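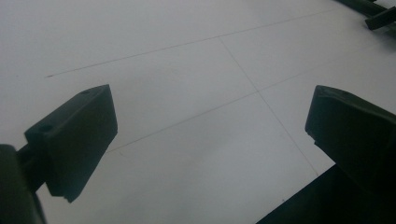
Lines drawn on a pale surface, Heffernan building

Bench Assistants, Kit Packing (4 openings)

Kundura
167 Heffernan, ground floor
Part time, hourly
Reports to: Tonantzin Becerra, packing room lead

About the job

Kundura packs sewing and mending kits for stores, schools and mail-order customers. We buy the parts in bulk, sort them, check them, and put them up in small boxes and envelopes under our customers' names. The largest of these accounts is Prinside, which takes 600 kits a week from us. Most of the rest are short runs that change from one week to the next.

We are hiring four bench assistants for the packing room. You will work at a bench with a pale top that has lines drawn on it. The lines divide the top into areas for parts coming in, parts being laid out, and kits ready to close. A kit is laid out in full on the bench before any of it goes in the box. You look it over against the card, box it, and start the next one.

The lines are drawn by hand and get redrawn when a job changes. Part of this job is keeping your own bench marked correctly. We will show you how to measure and draw them. It takes most people a few shifts to get used to working inside them, and we allow for that in the training period.

What you will do

Set up your bench at the start of a shift from the job card. This includes wiping down the top, checking the lines against the card and redrawing any that are wrong or worn.

Bring parts from the shelves in the trays provided. Trays are light. The bulk cartons they are filled from are heavier, and a cart is available for those.

Lay out kits in the order on the card. A usual kit has thread, needles in a folder, buttons, pins, a tape measure and a printed sheet. School kits have fewer parts and no loose pins.

Check each part as you put it down. Thread with a loose end gets rewound. Chipped buttons and bent needles go in the reject tin.

Close, label and stack finished kits. Fill in the count sheet at each break and at the end of the shift.

Clear the bench before you leave. Leftover parts go back to the shelf they came from, and the card goes back on the hook.

Once a month the whole room does a shelf count, and everyone on shift takes part. That shift has no packing.

About the small parts

People who apply often ask how fiddly the work is. It is fairly fiddly. Shirt buttons in particular are small and come in several whites that look alike until they are side by side. We use pale bench tops for most of the work, and dark cloths are kept for jobs with white or clear parts. You choose which one suits you unless the card says otherwise.

Specks and bits of thread collect on any bench. A few are no problem. We do ask that you wipe down between one customer's job and the next, so that nothing from the first ends up in a box for the second. Use the damp cloth and not the spray, which takes the lines off.

Who we are looking for

You don't need packing experience. Two of the people now in the room came from restaurant kitchens and one from a library. What we need is someone who can do the same careful thing many times over and still notice when a part is wrong.

You should be able to:

Read a job card in English and follow it in order

Tell similar colors apart under normal room lighting

Measure with a ruler and draw a straight line along it

Stand or sit at a bench for a shift (high stools are provided, and you can switch between the two)

Write clear numbers on a count sheet

Say when you have lost count, and start that tray again

It would help if you have done any sewing, model building, mail room work or stock work. Please mention it if so, even if it was at home and unpaid.

The benches can be raised and lowered. If you need a different seat, more light, larger print on the cards or some other change, tell us when you apply or at any time after. We have made these changes before and they are usually quick.

Hours and pay

Shifts are four hours, morning or afternoon. You will be asked to choose one and will normally keep it. Bench assistants work four shifts a week. During January, which is when schools reorder, there are extra shifts for anyone who wants them, but they are not required.

Pay is $14 an hour during training and goes up at the end of it. The new rate will be given to you in writing with the offer. Each shift has a paid break. Paid sick time starts on your first day, and vacation time builds up by the hour worked.

We don't pay by the piece, and the count sheets are not used to rank people. They are there so that the shelves and the invoices agree.

The room

The packing room is on the ground floor at the back of the building, with windows on one side. There is no step at the street door or between the hall and the room. It is fairly quiet. People talk while they work, and the radio is on low in the afternoons. The morning shift voted to leave it off.

Food and open drinks stay in the break room, which has a fridge, a microwave and lockers. Bring your own lock. Aprons are supplied and washed here. Closed shoes are required. Long sleeves should be rolled or pinned, and we ask people to leave bracelets in the locker while they are laying out needles.

The building door on the street side is marked Tosik, from the tenant before us. It is the right door. Bike parking is in the yard. Street parking is limited in the mornings — allow some extra time if you drive.

Training

Your first week is spent at the bench next to someone who already does the job. You will pack school kits first and move on to the Prinside kits when both of you think you are ready. Tatsuya Sakai runs the session on bench marking, which takes one shift. You will draw a full layout, wipe it off and draw it again from a different card.

The training period lasts eight weeks. You will meet with Tonantzin halfway through and again at the end. If the job is not working out, either side can say so at those meetings or sooner.

How to apply

Send or bring in the following:

Your name and the best way to reach you

A few sentences on why this work would suit you

Which shift you want, and whether you could take the other if needed

The names of two people who have worked with you or know you well

A résumé is fine but not needed. There is an application sheet at the front desk if you would prefer to fill that in by hand. Mark it or your envelope "Bench Assistant" and address it to Tonantzin Becerra.

Applications must reach us by 10/7/19. Everyone who applies will get an answer, including those we can't see this time.

If we invite you in, the visit takes an hour. The first half is a talk with Tonantzin and one of the bench assistants. In the second half you will lay out a few school kits from a card. Speed is not looked at. You may ask questions while you do it, and we will pay you for the hour whether or not you are hired.

You are welcome to see the room before you apply. Come to the front desk in the afternoon and ask for Tatsuya. He can show you a bench set up for a current job and the cards that go with it.

Kundura hires without regard to race, religion, national origin, sex, age, disability or veteran status. Applicants must be 18 or older and able to work in the United States.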